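Working to the written rules at Melnychuk

30 Oct 2025

The rules for collecting hand-held gripper recordings at Melnychuk fit on two sides of paper. The coordinator who wrote them has worked at the firm's Cleltport office for four years and says the first version was much longer.

"People skimmed it," she says. "We cut it in March. If a rule wasn't changing what anyone did with their hands, it came out."

Most of the recording is done in ordinary homes, with things like soft toys, packets and cardboard boxes. The rules don't ask for a tidy room. They do ask that the operator agree with the householder beforehand on which objects may be handled, and that anything with a name or address on it be put away.

"A bed is fine as a work surface," she says. "It's soft and things roll toward each other, and the operator has to cope with that. I don't want it swapped for a desk halfway through a session."

Soft toys get a paragraph of their own. Operators are told to close the fingers on the body and to stop closing once the toy is held. Which way up it ends up doesn't matter.

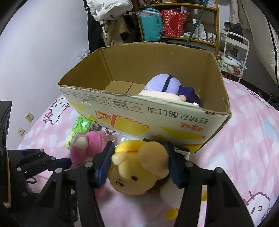 What gets a recording rejected

A session runs to 200 recordings at most, and a reviewer at the Corkness office looks at every one. The usual faults are a grip that starts before the fingers have lined up, a free hand reaching in to help, and an object dropped from too high above the box.

"A drop isn't a failure if it's labelled as a drop," she says. "What I can't use is a drop labelled as a placement."

She reckons nearly 400 recordings were set aside in the first month for labelling alone. Operators now fill in the label straight after each attempt, before picking up the next thing.

Breaks are also written in. Nobody holds the tool for a full session without putting it down, and the finger pads are wiped at each stop.

The next revision will cover shared work with Cakby, whose operators use two grippers at once. She has asked them for their own rules first and is still waiting on the section about cleaning.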